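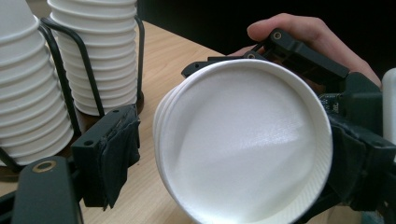

**Saturday, 7:40 am, wet bench**

Carried on with the dye lot for the Carnenia blankets. The target is the rust brown on the card they sent, which is a shade redder than anything we have in the recipe book. Last try (Rellex acid dyes, 3 parts brown to 1 part scarlet) came out too pink once it dried.

Yarn today is the two-ply from Tsegaye, undyed, same batch as before. Weighed off five skeins, 50 g each, and tied them loosely in four places. Soaked in lukewarm water with a drop of dish soap for 33 minutes. Should have been 30, got caught on the phone.

Recipes, all at 2% depth of shade:

- A: brown 4, scarlet 1
- B: brown 5, scarlet 1
- C: brown 5, scarlet 1, yellow a half
- D: brown 6, scarlet 1, yellow a half
- E: same as C, but with vinegar in place of citric acid

Brought each pot up to 185 F over 40 minutes and held it there. The small burner overshoots, so pot D sat near a simmer for a while before I caught it. There is slight felting on the outside of that skein. Color seems unaffected.

**11:15 am**

A and B exhausted almost completely, water nearly clear. C and D still had some yellow in the bath after the hold, so I gave them 10 more minutes. E was slower again. I don't think the vinegar is worth the smell - citric from now on.

Rinsed twice, spun, hung on the north rail.

**3:30 pm**

Dry enough to compare. A is still pink. B is close but dull next to the card. C is the best match in window light, and a little orange under the shop tubes. D is too dark. E looks like C but patchy near the ties.

Going with C. The full order is 3,822 g of yarn, so it has to be split over three baths in the Cluvley kettle. Mix all the stock solution at once and divide it, do not mix per bath. We made that mistake with the green.

To do:

- Order citric acid, only 170 g left in the tub
- Retie the Tsegaye skeins looser before the big soak
- Wash test on C, warm, with a white strip sewn in
- Get a second thermometer for the small burner
- Tag and file A through E. Card goes back in the drawer, out of the sun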